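Baskets, Boards and Vegetables: How Fresh Food Is Kept in the Kitchen
Young Readers' Pages, Ofori Museum of Home Life
Recommended for readers in grades 2 to 4

Every kitchen needs a place to put vegetables. Some go into the refrigerator, some go into a cupboard, and many spend part of the day in a basket or on a board. In these pages you will learn what baskets are made of, why some vegetables have bumps, and how to pack a basket well.

What is wicker?

Wicker is the name for things that are woven from long, bendable plant parts. It is a way of making something, and many different plants can be used. Willow is one. Another is rattan, a climbing plant with long stems that grows in warm forests. Cane is the name for the outer skin of rattan, cut into thin strips.

A weaver often begins with the floor of the basket. Stiff pieces, called ribs or stakes, are laid out first. Softer strands are then passed over one rib and under the next, again and again. When the floor is large enough, the ribs are bent upward and the weaving continues up the sides. The top edge is called the rim. It is usually made thicker than the walls, as it must hold everything together.

The museum's basket room holds 355 baskets. The smallest is a sewing basket from Gondska that would fit in your hand. The largest was used for carrying bread and weighs 18 pounds.

Why use a basket for vegetables?

Fresh vegetables still give off water after they are picked. In a closed plastic bag, that water collects on the skin and the vegetable may become soft. The small gaps in a woven basket let air move in and out.

A basket is also kind to food that bruises. The walls bend a little when something is pressed against them.

The cutting board

A cutting board gives vegetables a clean, flat place to rest while they are sorted. Boards may be made of maple, beech or bamboo. Bamboo looks like wood and is used like wood, but it is a giant grass. The lines that run along a board are called the grain. The dark spots that you sometimes find are called knots. 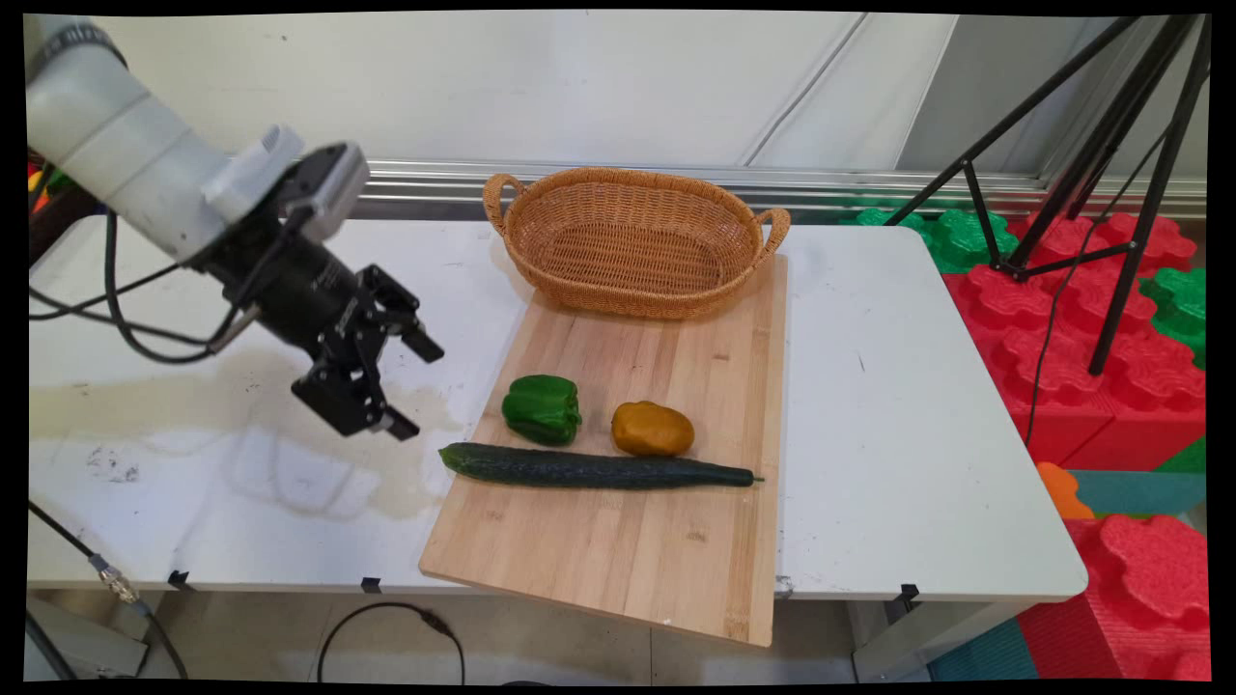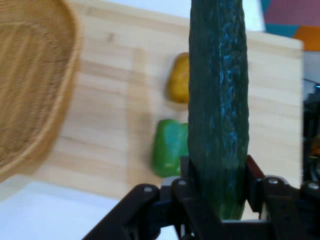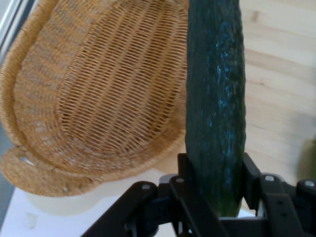 Sorting vegetables with a board and a wicker basket. The cucumber is in all three pictures.

Getting to know three vegetables

Cucumber. A cucumber grows on a vine. Gardeners call it a vegetable, but scientists call it a fruit, as it forms from a flower and holds seeds. Many kinds have small bumps on the skin. On a young cucumber still on the vine, each bump may carry a tiny prickle. Most of these rub off when the cucumber is washed.

Bell pepper. A bell pepper is also a fruit to a scientist. Many green peppers are simply picked early. If they were left on the plant, they would turn red, yellow or orange and taste sweeter. The rounded parts at the bottom are called lobes.

Potato. A potato is a tuber, the part of an underground stem where the plant stores its food. Potatoes should be kept in a dark, cool place. Light can turn them green, and green potatoes should not be eaten.

How to pack a basket

Ask an adult before you begin, and wash your hands.

1. Set the basket on a steady table.
2. Place the heaviest vegetables on the floor of the basket.
3. Lay long vegetables, such as cucumbers, along the length of the basket.
4. Put soft vegetables on top.
5. Lift the basket with both hands. If it feels too heavy, take something out.

Words to know

Lobe: a rounded part that sticks out
Rim: the top edge of a basket
Tuber: a thick underground stem that stores food
Weave: to pass strands over and under one another

Visiting the basket room

The basket room is on the ground floor of the museum. School groups may try weaving a small mat at the long table, with help from Philomena Mensah of the education department. Each group may have up to 13 children at the table at one time. Please ask your teacher to reserve a place before the end of May.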